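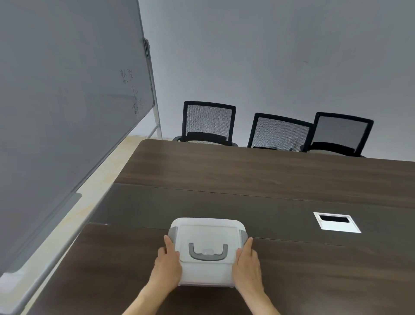
Vamoviaオフィス便り 12月号
文：オフィス環境係
シェア 30 コメント 4

会議室の道具箱が新しくなりました

205会議室をよく使う方は、もう気がついたかもしれません。会議の道具を入れる箱が、白いプラスチックの箱に変わりました。両側に灰色の留め具があり、ふたは半透明で、前に灰色の取っ手が付いています。前に使っていた段ボール箱は、11月の終わりに捨てました。長い間働いてくれた箱でしたから、少しさびしい気持ちもあります。

段ボール箱を覚えていない方のために、少し書いておきます。もともとはコピー用紙の箱でした。引っ越しのときに、とりあえずペンとケーブルを入れて、そのまま何年も使っていました。底は二回テープで直しました。ふたはありませんでした。そのため中にほこりがたまり、いつからか飴の包み紙や、誰かの古い名刺や、電池の入っていない時計も入るようになりました。Dradusの打ち合わせのとき、お客様の前で画面の変換アダプターをさがして、箱を逆さまにしなければならなかったことがあります。その日の夕方に、新しい箱を買うことを決めました。

箱をどう選んだか

最初は引き出しの付いた棚を考えました。けれども205には大きなホワイトボードと椅子があり、棚を置くと通る所が狭くなります。次に、ふたのない籠も考えましたが、ほこりの問題が残ります。最後に、持って歩ける箱にしました。他の部屋で会議があるときに、箱ごと持って行けるのが一番の理由です。

留め具が両側にある形は、思っていたより便利です。ふたを閉めて、左と右を一つずつ押さえます。片方だけ閉めて持ち上げることはやめてください。中にはマーカーやリモコンのような硬い物が入っていますので、落とすと大変です。テーブルの上で動かすときは、両手で箱の横を持つのが楽だと思います。

色については、係の中で意見が分かれました。私は青が好きでしたが、白のほうが部屋に合うという人が多く、白になりました。今見ますと、こげ茶色のテーブルの上では白い箱がよく目立ちますので、白でよかったと思っています。

中に入れる物

中身を決めるために、まず古い箱と、205の周りにあった道具を全部一つの場所に出しました。数えましたら、ペンや電池や付箋まで入れて239個ありました。書けないマーカーだけで、小さい袋が一つ一杯になりました。同じ種類のケーブルが何本も出てきましたし、今は誰も持っていない古い電話の充電器もありました。捨てる前に一週間、廊下の台に並べておきましたので、持ち主が見つかった物もいくつかあります。

今、箱に入っている物は次の通りです。

・ホワイトボード用のマーカー（黒、赤、青）とイレーザー
・画面につなぐ変換アダプターの袋
・延長コード
・付箋と、はがせるテープ
・リモコン用の予備の電池
・レーザーポインター
・小さい布（画面をふくためのもの）

アダプターは一つずつ透明な袋に入れて、名前を書いた紙を付けました。使った後は、同じ袋に戻してください。袋が破れていたら係に知らせてください。新しい袋はたくさんあります。

入れない物も決めました。食べ物、個人の充電器、会議の資料です。特に資料は困ります。先月、古い箱の底から、Kamumettiの最初の見積もりのメモが出てきました。社内の話ですから大きな問題にはなりませんでしたが、もしお客様が先に見つけたら、と考えると少し怖いです。紙は必ず自分の机に持って帰るか、シュレッダーに入れてください。

使うときのお願い

会議が始まる前に箱をテーブルの上に出して、終わりましたら、使った物を戻してふたを閉めてください。会議の予約は30分の単位ですから、次の人がドアの前で待っていることがよくあります。最後の数分を片付けに使っていただけると、とても助かります。

テーブルには、ケーブルを通すための銀色の四角い口があります。箱をその上に置きますと、ケーブルが使えなくなります。小さいことですが、説明会の途中で箱を動かすのは、話す人にとって気持ちのよいことではありません。口の横に置いていただければ十分です。

もう一つ、テーブルの板の継ぎ目のことも書きます。付箋のような薄い紙が、ときどき継ぎ目の溝に入ってしまいます。はさみの先で出そうとした方がいるようで、端に小さい傷ができました。紙が入ったときは、名刺のような硬い紙でゆっくり押し出すと取れます。どうしても取れないときは、そのままにして係に教えてください。

ホワイトボードの字も、会議の後に消してください。残したい内容がある場合は、端に「消さないでください」と部署の名前を書いてください。部署の名前がない字は、金曜の掃除ではなく、毎日の夕方六時の見回りで消します。中国語で書かれたメモも日本語のメモも同じ扱いです。私は日本語も中国語も母語ではありませんので、大事なメモかどうか、読んで判断することができません。どうぞよろしくお願いします。

椅子については、会議の後にテーブルの下まで入れなくてもかまいませんが、人が通れるように並べてください。掃除機をかけるときに、椅子がばらばらの向きですと時間がかかります。

係から聞いた質問への返事

箱の上に物を重ねてもいいですか、という質問がありました。軽い物でしたら大丈夫ですが、パソコンは置かないでください。ふたは少し曲がりますし、パソコンがすべることもあります。

家に持って帰って使いたい、という相談もありました。箱は貸し出しをしません。延長コードだけは、受付のノートに名前を書けば次の朝まで借りられます。

取っ手で持ってもいいですか、という質問には、短い距離ならよいと答えました。延長コードが入っているときはかなり重いので、階段では箱の下に手を入れてください。

ふたに会社のシールを貼りたいという提案は、まだ返事をしていません。中が少し見えるほうがさがしやすいと私は思いますが、貼りたい方の気持ちもわかります。小さいシールなら、横に貼るのはどうでしょうか。意見がありましたら、コメント欄に書いてください。

ほかの部屋の箱

Sayceのチームから、自分たちの部屋にも同じ箱が欲しいという連絡がありました。1月に同じ物を4箱注文する予定です。一つはSayceのチーム、一つは受付、残りは上の階の小さい会議室に置きます。中身は部屋によって変わりますから、必要な物の一覧を今月中に係へ送ってください。マーカーの色の希望も書いていただければ、できるだけ合わせます。緑は店に在庫が少ないので、少し待っていただくかもしれません。

箱の中身は、毎月の初めに私が確認します。電池とマーカーがいちばん早くなくなります。足りない物に気がついた方は、箱の中の黄色い紙に書いておいてください。ペンは紙と一緒に入っています。

関連記事
・給湯室の冷蔵庫、名前の書き方が変わります
・Dradus打ち合わせ用の名札を受付に移しました
・書けないペンの回収場所について
・Kamumettiの見本品、しまう棚が決まりました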